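Journal > Work > April

Back from my late shift at Arley and my feet are killing me, so this'll be short. The new cell on our side of the building is running every day now, and I've gone from packing trays to minding the arms that pack them! Weird promotion (no raise yet, I asked). We used to be 7 on this line and now it's 2 of us plus the machines. The others went over to Campbell, which is a 62 minute bus ride for some of them – I feel rotten about that.

I do miss the gossip. My wrists feel great though, and I'm learning the Trollia screens faster than I thought I would. Tomorrow I get to try changing a routine by myself, eek.

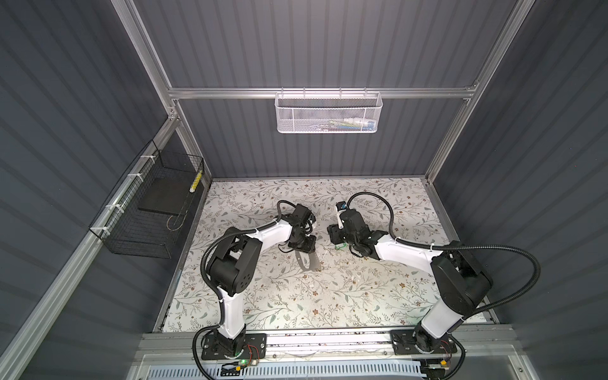
My two new coworkers, nose to nose over the flowery tabletop

Must remember to bring a sweater.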